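Comparer deux mains de robot, l'essai de Garkau

Sur le papier, la main Skadell et la main Yeom se ressemblent beaucoup. La première demande un contrôleur séparé, la seconde se branche directement au bras. Nous avons voulu savoir laquelle convient mieux à un petit atelier, et nous avons fixé une règle simple : 50 prises par objet, sans changer les réglages.
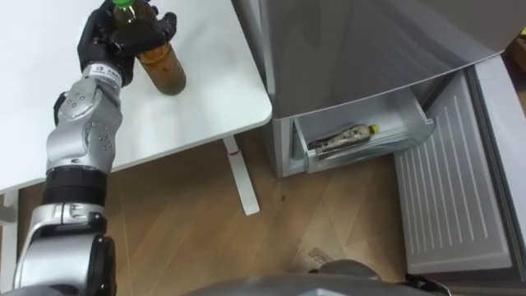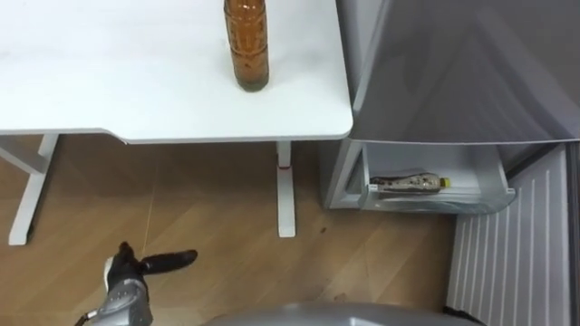
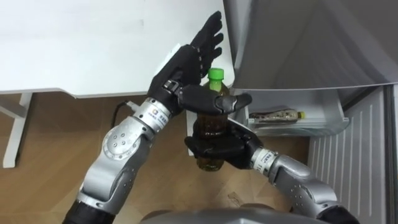 Le choix des objets nous a occupés plus longtemps que la programmation. Un cube est trop facile et il ne dit rien sur le pouce. Une bouteille de thé à bouchon vert, que l'on tient à deux mains, oblige au contraire à placer les doigts autour du bas pendant que l'autre pouce passe sous le bouchon - c'est là que les défauts du contrôleur apparaissent le plus vite.

La Skadell ferme plus doucement, mais son logiciel reste pénible à installer. La Yeom est plus directe, et je la préfère pour débuter. L'essai continue en janvier à Vadurberg, avec des objets de 300 grammes.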